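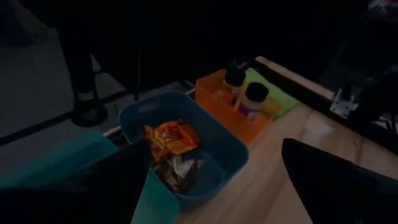

¿Vale la pena pagar más por un aceite para encimeras de madera? Depende del uso que le des a la mesa, pero en la mía el Lurkolel se ha ganado el sitio y ya voy por la segunda lata.

Os cuento un poco. En casa siempre habíamos tirado del aceite mineral de Pruvost, el baratito, que huele a poco y se extiende de maravilla. El problema es que a las tres semanas la madera volvía a estar sedienta, con esos cercos blanquecinos tan feos donde apoyas las tazas. En febrero me harté, entré en Kitwood (qué peligro tiene esa tienda) y salí con el Lurkolel, un paquete de trapos de algodón y un taco de lija que no necesitaba para nada.

La lata dice que hay que dar 2 capas finas. Finas de verdad, ¿eh? La primera vez me emocioné, eché un buen chorro y se quedó todo pegajoso hasta el día siguiente — tuve que retirar el sobrante frotando como una loca. La segunda vez, con el trapo casi seco y dejando pasar la noche entre capa y capa, quedó un satinado precioso, suave, sin ese brillo de barniz que a mí no me gusta nada. 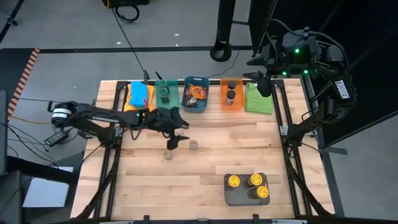 Lo que menos me convence es la tapa. Es de esas a presión que hay que abrir con un destornillador, y a la tercera vez ya está doblada y no cierra bien. También huele bastante a cítrico las primeras horas, así que ventilad. Tengo pendiente probar la cera de Birkden, que me la han recomendado para tablas de cortar, aunque para superficies grandes me da mucha pereza eso de ir calentándola.

¡Ah! Y los trapos usados, bien extendidos al aire hasta que se sequen, nunca hechos una bola en el cubo. Lo pone en la etiqueta, en letra diminuta, por la parte de atrás.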